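消えたフォルダと、同期という名の落とし穴
同期アプリとバックアップアプリ、どっちを入れるか。両方入れた。で、どうなったか。

2018年6月14日（木）

締め切り前の朝。ノートを開く。「進行中」フォルダがない。ゴミ箱にもない。検索しても出てこない。コーヒーを淹れに立って、戻ってきて、やっぱりない。

犯人は自分だった。前の晩、容量が足りなくなった小さいほうのノートで、もういらないだろうと思ってフォルダごと捨てて、ゴミ箱も空にした。その小さいほうのノートが、大きいほうのノートと同期していた。つまり、片方で捨てたものはもう片方でも捨てられる。当たり前だ。同期なんだから。当たり前なのに、捨てる瞬間にはまったく頭になかった。

使っていたのはHulo。同期ユーティリティとしては軽いほう。メニューバーに小さな丸が出て、青なら同期済み、橙なら作業中。それだけ。設定画面も一枚で終わる。気に入っていたし、今も使っている。悪いのはHuloではなくて、これをバックアップだと思い込んでいた数年間のほう。

今回はその話。同期とバックアップの違い、という話は雑誌でも何度もやっている。やっているけれど、自分で一回やらかすまで読み飛ばしていた。同じ人は多いと思うので、手元で試した四つのソフトと一緒に、失敗の順番どおりに書いていく。

Hulo：速い、速すぎる

まずHuloの性格から。

二台のMacの間で、指定したフォルダを同じ状態に保つ。同じネットワークにいれば直接、外に出ているときは中継サーバー経由。保存した瞬間にもう一台へ行く。テキストなら体感で待ち時間ゼロ。写真の現像データみたいな大きめのファイルだと、さすがに橙の丸がしばらく出る。

この速さが普段はありがたい。喫茶店で書いた原稿が、家に帰ったときにはもう机の上のMacにある。USBメモリを探す生活には戻れない。

で、速いということは、間違いも速い。捨てる、が速い。上書き、が速い。名前の付け間違いも速い。向こうの電源が入っていなければ助かる可能性はあるけれど、あの晩は両方とも電源につないで蓋を開けたままだった。完璧な同期環境。完璧に消えた。

Huloにも救済はある。「退避フォルダ」という項目で、相手側の操作で消えるファイルを一定期間だけ別の場所に取っておく設定。初期状態ではオフ。自分はオフのまま使っていた。なぜか。最初の設定画面で、容量を食いますという注意書きを見て、じゃあいいやと思ったから。

入れている人は今すぐオンに。環境設定の下のほう、スクロールしないと見えない位置にある。ここはもうちょっと目立つ場所に置いてほしい。 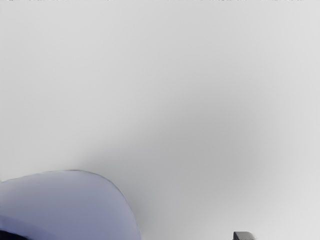 退避フォルダをオンにしたあと、わざと捨ててみた。テスト用のフォルダを作って、中に古い請求書の控えをいくつか入れて、小さいほうで削除。大きいほうを見に行くと、元の場所からは消えている。退避フォルダには残っている。階層もそのまま。戻すときはFinderで引っ張り出すだけ。専用の復元画面はない。地味だけど、専用画面がないほうが、アプリが壊れたときに困らない。

ただし上書きは別。ここが以外と見落とされる。捨てたファイルは退避されるのに、書き換えたファイルの古い版は退避されない。章をまるごと消して保存した原稿は、両方のMacで章がまるごと消えた原稿になる。版を取っておきたければ別の仕組みがいる。そこで次。

Dranis：遅い、でも覚えている

バックアップソフトのDranis。外付けディスクを指定しておくと、決まった時刻に変更分だけを書き出していく。世代管理あり。昨日の状態、先週の状態、先月の状態、とさかのぼれる。

Macには最初からTime Machineがある。それでいい人はそれでいい。本当に。買い足す前にまず使うべき。自分がDranisを試したのは、フォルダごとに残し方を変えたかったから。原稿は細かく、写真は週に一度、ダウンロードフォルダは取らない。そういう分け方を、一枚の表みたいな画面で決められる。

画面はお世辞にも今風ではない。灰色の表、灰色のボタン、灰色の進行バー。でも、どのフォルダがいつ取られて、いつ失敗したかは一目でわかる。失敗した行は赤くなる。赤い行をクリックすると理由が出る。「ディスクが接続されていません」。そう、つないでいなかった。

外付けディスク運用の弱点は人間で、ノート型だとなおさら。持ち出すときに外す。帰ってきてつなぐのを忘れる。次の日も忘れる。Dranisは一定日数つながれないと通知を出してくれるけれど、通知なんて右上に出て消えるだけ。慣れると見えなくなる。自分は結局、ディスクのケーブルを充電ケーブルと一緒に束ねた。充電するときに必ず目に入る。ソフトの話ではなくなってしまったが、いちばん効いたのはこれ。

最初の一回は長い。覚悟がいる。夜に始めて、朝になっても終わっていなかった。途中で蓋を閉じると一時停止して、開けば続きから。そこは賢い。二回目からは変更分だけなので、昼飯を食べている間に終わる。

復元も試した。バックアップソフトの記事で復元を試していないものは信用しないことにしている。

先月の状態を選んで、原稿を一本だけ取り出す。所要、カップ麺。フォルダを丸ごと戻すほうは、元の場所に上書きするか、別の場所に出すかを聞いてくる。必ず別の場所に。元の場所に上書きすると、Huloがそれを見つけて、もう一台にも律儀に上書きする。せっかく戻した古い版が新しい版を踏みつぶす。これ、危うくやるところだった。

同期とバックアップを両方入れている人は、復元の前に同期を一時停止。メニューバーの丸を長押し、「一時停止」。紙に書いてディスクに貼っておくといい。慌てているときほど忘れる。

ごみをバックアップしていた

さて、Dranisの初回がなぜあんなに長かったのか。中身を見て納得した。同じファイルだらけ。

デスクトップに「デスクトップ」というフォルダがあり、その中にまた「デスクトップ」がある。前のMacから引っ越したときの残り。その中に「旧」、その中に「旧2」。写真は取り込むたびに念のためもう一回コピーしていたらしく、同じ夕焼けが何か所にもある。

そこでMyklebust。重複ファイルを探すだけの小さなソフト。名前の由来は知らない。読み方も正直あやしい。マイクルバストと呼んでいる。

フォルダを指定して開始ボタン。中身を比較して、同じものを束にして見せてくれる。名前が違っても中身が同じなら束になる。逆に、名前が同じでも中身が違えば別扱い。ここが甘いソフトだと「原稿最終.txt」が全部同じものとして並んで、えらいことになる。うちには「原稿最終.txt」が山ほどある。どれも最終ではない。

結果、重複は1754個。

しばらく画面を見ていた。内訳は写真がいちばん多くて、次がPDF。取扱説明書のPDF。もう持っていないプリンタの取扱説明書が、束になって出てきた。

全部選択して削除、は絶対にやらない。Myklebustにも「一括で整理」というボタンがあるけれど、押さないこと。同じファイルが二か所にあるのには理由がある場合がある。たとえばレイアウトソフトの書類が参照している画像。片方を消すとリンクが切れる。開いたら画像のところがぜんぶ灰色の四角。経験者は語る。

やったのは、束をひとつずつ見て、残す場所を決めること。面倒。日曜がまるごと消えた。ただ、途中からコツがわかってくる。「旧」と「旧2」の中にしかないものだけ救い出して、あとは「旧」ごと外付けへ。写真は年のフォルダにあるものを正とする。PDFは新しい場所のほうを残す。ルールを先に決めてしまえば、あとは手を動かすだけ。

それで1253個を捨てた。残りは触らないことにした。判断に迷うものは残す。ディスクは買えるけれど、消した写真は買えない。

作業中はHuloを止めておくのを忘れずに。止めないで始めると、捨てるそばから同期が走って、橙の丸がずっと点きっぱなしになる。それに、もし間違えたら両方で消える。最初の話に逆戻り。

Culudeo：家の外に置く

外付けディスクは家にある。Macも家にある。火事、水漏れ、空き巣。考えたくないけれど、全部いっぺんになくなる可能性はゼロではない。うちは一度、上の階の洗濯機のホースが外れて、天井から水がきた。机は無事だった。机の隣の本棚はだめだった。机と本棚の間は手のひらひとつぶん。

なので家の外にも一つ。Culudeoはオンラインのバックアップサービスで、契約すると200GBまで置ける。動画をやる人には足りない。文章と写真少々なら足りる。さっきの重複整理をやったあとなら、なおさら足りる。順番としては整理が先で、契約はあと。

入れてみた印象。とにかく地味に、裏で、ちょっとずつ送る。回線を占有しないように速度を絞ってくれるのはいいが、初期設定だと絞りすぎ。初回はいつ終わるのかわからない。環境設定で「夜間は制限なし」にすると見違えるように進む。寝る前に蓋を閉じない、電源につなぐ、これだけ守る。

暗号化の鍵は二通り。サービス側に預けるか、自分で持つか。自分で持てば中の人にも読めない。そのかわり、なくしたら誰にも開けられない。サポートに泣きついても無理。自分は自分で持つほうにして、パスフレーズを紙に書いて、通帳と同じ引き出しに入れた。

引き出しも家にある。あとで気づいた。火事のときに鍵ごと燃える。いまは写しを実家にも置いている。
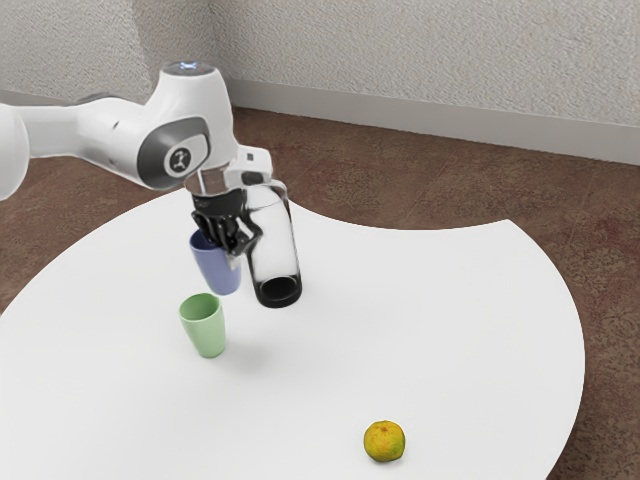 文＝久留島とおる

Culudeoからの復元は、ブラウザ経由と、アプリ経由のふたつ。少しならブラウザ。フォルダごとならアプリ。ブラウザで大きなフォルダを落とそうとするとzipにまとめる処理が入って、これが長い。しかも日本語のファイル名が一部おかしくなった。濁点が分かれる、あれ。「が」が「か」と点になって、検索に引っかからない。アプリ経由では起きなかった。日本語名のファイルが多い人はアプリのほうで。

それから、外付けディスクの中身は初期状態では対象外。本体のホームフォルダだけ。Myklebustで整理したときに「旧」を外付けに追い出したので、そのままだと「旧」は外付けの一か所にしかないことになる。あぶない。設定で外付けを追加できるけれど、長くつながないでいると、サービス側で消したものとみなされる。期限は契約のページに小さく書いてある。読むこと。

で、結局どう組んだか

いまの構成を書いておく。真似してもいいし、しなくてもいい。

仕事のフォルダはHuloで二台同期。退避フォルダはオン。期間は最長にした。

大きいほうのMacだけ、Dranisで外付けへ。小さいほうは取らない。どうせ仕事のフォルダは同期で同じものがあるし、それ以外に大事なものを小さいほうに置かないと決めた。決めるまでが長かった。決めたら楽。

同じく大きいほうだけCuludeoへ。夜間に送る。外付けの「旧」も対象に追加。

同じデータが3か所。本体と、外付けと、家の外。小さいほうのMacは数に入れない。あれは写しではなくて分身なので、こっちが転べばあっちも転ぶ。

一か月ほどこれで回してみて、困ったことをいくつか。

ひとつめ。Dranisが動いている最中にHuloが大きなファイルを受け取ると、どちらも遅くなる。壊れはしない。遅いだけ。Dranisの時刻を昼から夜中にずらして解決。と思ったら、こんどはCuludeoの夜間送信とかぶった。結局、Dranisは夕方。夕食の時間。

ふたつめ。仮想マシンのファイル。Windowsの帳票ソフトのために仮想マシンをひとつ持っていて、これが一個の巨大なファイルになっている。ちょっと起動しただけで全体が変更扱い。同期にもバックアップにも毎回まるごと乗ってくる。Huloからは外した。Dranisは週に一度だけ。Culudeoからも外して、帳票のデータだけをMac側の共有フォルダに保存するように変えた。仮想マシン本体は、最悪、入れなおせばいい。

みっつめ。写真の管理ソフトのライブラリ。見た目は一個のファイル、中身はフォルダの塊。これをHuloで同期させるのはやめたほうがいい。二台で同時に開いたら、と考えるだけで胃が痛い。ライブラリは大きいほうにだけ置いて、小さいほうでは見ない。見たければ書き出す。不便。でも、壊れるよりいい。

よっつめ、というか、これは自分のせい。Dranisの外付けをFinderで開いて、中を「整理」しようとした。手が勝手に。バックアップの中身を手で触ってはいけない。世代の管理情報とずれて、次の回が赤い行になった。修復の項目があってなんとかなったが、修復にまた一晩。

無料で済ませたい人へ

四つとも有料、または途中から有料。全部そろえる必要はない。

まだ何もしていないなら、外付けディスクを一台買って、Time Machine。今日やる。記事の続きは読まなくていいから先にやる。

同期がいらない人、つまりMacが一台の人は、Huloは不要。そのぶん事故もひとつ減る。

重複の整理はFinderでもできなくはない。ファイルサイズで並べ替えて、同じ数字が並んでいるところを見る。写真の枚数が少なければそれで十分間に合う。多い人はMyklebustの試用版で。試用版は見つけるところまでで、消すのは手作業になる。どうせひとつずつ見るのだから、それでいいような気もする。自分は勢いで買ったあとに気づいた。

家の外の置き場所は、外付けをもう一台買って、実家なり職場なりに置く手もある。月々の支払いなし。ただし持っていって、持って帰って、更新して、また持っていく。これを続けられる人は、たぶんこの記事がいらない。自分は二回で止まった。

月に一度の復元ごっこ

最後に、やってよかった習慣をひとつ。月の初めに、ファイルを一個だけ戻してみる。なんでもいい。先月の請求書とか、去年の写真とか。Dranisから一個、Culudeoから一個。別の場所に出して、開いて、読めることを確認して捨てる。十分もかからない。

これをやっておくと、まず手順を体が覚える。それと、設定の穴が見つかる。一回目で、フォントのフォルダが対象からは外れているのを見つけた。ライブラリの中にあるものは初期設定だと取らない項目があって、買ったフォントがどこにも写っていなかった。買い直しになるところ。二回目は、パスフレーズを一文字間違えて紙に書いていたのがわかった。大文字のIと小文字のl。手書きだと区別がつかない。いまは線を引いて、横に「えるの小文字」と書いてある。

消えた「進行中」フォルダのその後。半分は戻った。編集部に送ったメールの添付、プリントアウト、喫茶店で使っていた古いタブレットに残っていた版。かき集めて、残りは書き直し。締め切りは二日のばしてもらった。書き直したほうが短くなって、担当には好評だった。複雑。

Huloは次の版で、退避フォルダに上書き前の版も残せるようになるらしい。9月に出ると開発元のブログにある。出たら入れて、わざと原稿を一本つぶしてみるつもり。もちろん、丸を長押しして、Dranisを回してから。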